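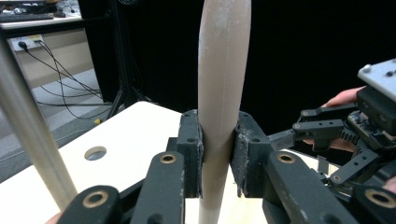 3 min read

Tables with Holes in Them
Posted by Luzius Riedl on Monday, March 24, 2025

White top with a round opening cut through it, pale wooden pole in front.

The spring gallery at Wurkstead is about tables that have had something cut into them. A hole in a table used to mean a parasol. Now it can mean a cable, a cup, a burner, a bin or a pot, and most of the questions we get from customers are about where it should go and what happens to it when it isn't being used. The notes that go with the pictures cover what we have learned from building them and from eating at them.

We make two kinds of top. The plain ones are sold under the name Turetti and are meant for desks and work rooms. The dining ones are called Potwood and are meant for people who cook at the table. The frames are made in the same shop and the heights match, so a Turetti can be pushed up against a Potwood when there are guests.

Where the hole goes

Most people ask for the hole in the middle. For a pot that is right, as everyone has to reach it. For anything else the middle is usually the worst place. A cable hole in the middle of a desk means a cable lying across the part where you work. A cup in the middle of a dining table is too far from the person who is doing the cooking, and it drips on the way.

We now put the small openings off to one side, far enough in that the top stays strong and your sleeve doesn't catch. If you are left-handed, say so on the order form. Mirroring the layout costs nothing before the top is cut. Afterward there is nothing we can do except make you another one.

Light tops and dark tops

White shows sauce and light wood hides crumbs. That is most of what there is to say. Customers who choose white tend to be bothered by rings from glasses in the first few weeks and then start using coasters. Customers who choose the wood grain tend to forget to wipe it down, and the area near the pot goes dull before the rest does.

Dark tops look good in the showroom and show every fingerprint at home. We still sell them, but we don't keep them in stock, and the wait is longer.

For cleaning, use a damp cloth and a drop of dish soap, then a dry cloth. Keep scouring pads away from all of them. Dust from chalk, flour or plaster should be brushed off before the wet cloth comes out, or you will be pushing paste into the corners.

The cup and the skimmer
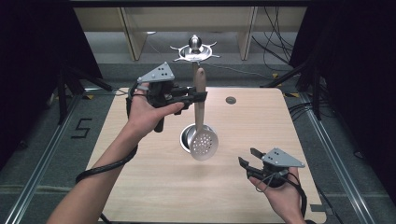

Steel cup, perforated skimmer and utensil holder on the light wood top.

Eating from a shared pot takes more tools than people expect, and all of them come out of the broth dripping. The usual answer is a saucer, which fills up, gets knocked and ends the evening on the floor. We prefer a cup sunk into the table. A round stainless-steel one sits flush with the wood, with no rim to catch on, and the skimmer's bowl can be brought down into it with the long wooden handle standing up where you can reach it. The holes in the bowl let the liquid run out, so it pays to let it drain over the pot for a moment before it goes anywhere near the cup. The spiky silver holder toward the back is there for other utensils. It gets more comments than the table does.

One cup is enough for a small table. With a longer one, ask for 3, one at each end and one beside the pot. We tried sharing a single cup at a long table last November, and it spent the evening being reached for across other people's bowls.

Caps and grommets

The small round fitting with the dark gray cap, farther back on the same top, is a grommet hole. Caps are the part we replace most often. They get taken out, put in a drawer and lost. Every table we sell now comes with a spare — tape it to the underside on the first day and you will find it when you need it.

If a cap rocks when you press on it, check for grit underneath before you order another. If it still rocks, send us the table number, which is on the label under the top, and we will look up which size was fitted. Older tables used a slightly wider one. Please don't glue a cap in place. We have had to drill out several of them, and the edge of the wood suffered each time.

Handles

Wooden handles last longer if they dry standing up with the bowl end down and some air around them. Don't leave them soaking overnight. A handle that has gone rough can be rubbed with fine sandpaper and wiped with a little food-safe oil. Let the oil sit until morning and wipe off what hasn't gone in.

A long handle looks clumsy in a kitchen drawer and makes sense at the table, where your hand needs to stay out of the steam. Measure your pot before you buy one. The handle should clear the side of the pot with room for your whole grip. Heavy handles tip over in shallow cups, so go for a light one if you are choosing between two.

What we changed this year

The edges. Corners on the dining tops are slightly rounded now, after a long run of complaints from people with small children and narrow kitchens. The square corner is still available on desks.

The cups also lift out more easily. On the first Potwood tables they fitted so tightly that you had to push up from below with one hand while holding the top with the other. Owners of table 357 and earlier can ask for the newer cup free of charge. It drops into the same opening.

Visiting

The showroom in Auer is up the ramp behind the main building. You are welcome to sit at the tables, put your elbows on them and lift the cups out. Bring the measurements of your room, including the door. A deposit of 100 holds a top for you while you decide on the layout, and we return it if you change your mind before cutting starts.

Next gallery: benches and stools.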